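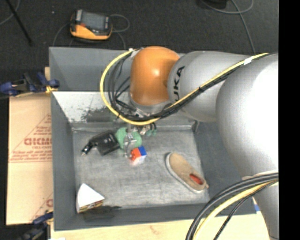
I have been sceptical about the one-bin method since Macarena first told me about it, and three weeks in I am still sceptical, though I've moved the things I'm sceptical about.

If you've missed it, the idea is that you put one large bin in the middle of wherever you live. Anything that's out of place goes in. You don't sort as you go. Once a week you tip your head over the bin and deal with each item, and whatever you can't find a home for goes out of the house. The book (Drurnetti, the yellow paperback, 84 pages and most of those are white space) says this will "end the negotiation". I think the negotiation just gets put off until the weekend, when I'm more tired.

Macarena lent me her copy, so at least I haven't paid for it.

My first complaint is the bin. The book wants you to use metal, with sloping sides, so that everything slides to the bottom where you can see it. Fine. The official one from Sirnano is 58 pounds before delivery, for a bin. A grey metal one with sloping sides and scuffs all over the bottom does the same job, and I prefer it with marks on. You don't mind dropping a shoe into something that's scratched already.

The sloping sides do work, I'll give them that. Our old wicker basket had straight sides and a dark corner where batteries went to live. With the metal one you look down and there it all is. Whether being able to see it makes you do anything about it is another matter.

So, the contents. The book claims that most of what ends up in the bin will be "obvious rubbish". I'd like to meet the author's household. Ours is mostly things that are perfectly good and have something missing.

**The shoe.** Tan suede, white sole, orangey-red on the inside. One of them. What is the rule for one shoe? According to page 31 an item without its partner "has already left you". Rubbish. A shoe without its partner means there's another shoe somewhere, probably under the stairs, and if I throw this one out I will find that one within the hour. I've done exactly this with gloves. The shoe stays until I've had everything out from under the stairs, and I'm not doing that in March with the boiler man due.

**The black charger thing.** Every house has one of these. Black, short cord, plug, could be for anything. I tried it in the radio, the old baby monitor and the clippers, and it fits none of them. Aurelio says keep it because the day you bin it is the day you need it. I've heard him say that for nineteen years and I have never once seen the day arrive. On the other hand, he did get the label maker going again last winter with an adapter I'd told him to chuck, so I've lost some authority on this subject.

The book has a whole chapter on leads. You're supposed to tie a tag to each one and write down what it belongs to. But if I knew what it belonged to it wouldn't be in the bin, would it?

**The green soft toy.** I'm not getting into this. It is green and it is plush, and the person who has ignored it for two years noticed it was in the bin within four minutes. The Drurnetti answer is to thank it and photograph it before you let it go. I don't want a photograph of it. I want either the toy or the space. It'll be back on the bed by tonight, I expect, and back in the bin by next week, and I suppose that's a home of sorts.

**The puzzle cube.** Blue, red and white on the sides you can see, and I couldn't tell you without turning it over whether it's finished. Macarena thinks things like this should go straight to the charity shop. My own feeling is that a cube gets picked up by anyone who's waiting for a kettle, and there aren't many objects in the house I can say that about. It's going on the windowsill by the toaster. That's my one clean decision of the week.

There's a table at the back of the book where you write down your weekly score (things in, things out). Noeline next door has been doing it since Christmas and has got 412 things out of her house, which sounded very impressive until she admitted that she'd counted the buttons singly. She has stopped counting buttons and the numbers have gone down a good deal. She's also bought a second bin. I did ask whether buying a second bin might be a sign of something and she went in to see to her washing.

What I do like, grudgingly, is having the bin up on the table when you go through it. I'd been doing it on the floor, crouching, and getting cross. With it at table height on the bare wood you can just reach in and take hold of one thing, and put your mind to that one thing. When I'm on my knees I start trying to sort four at a time and end up reading old birthday cards. My back is happier too. None of this is in the book, by the way. It came from Noeline.

So I'm going to give it until the clocks change. If the shoe has found its partner by then I'll say something nice about it. If the charger turns out to belong to something, I'll tell you what, and Aurelio will be unbearable.

Macarena wants her book back on Thursday week but I've told her it's in the bin.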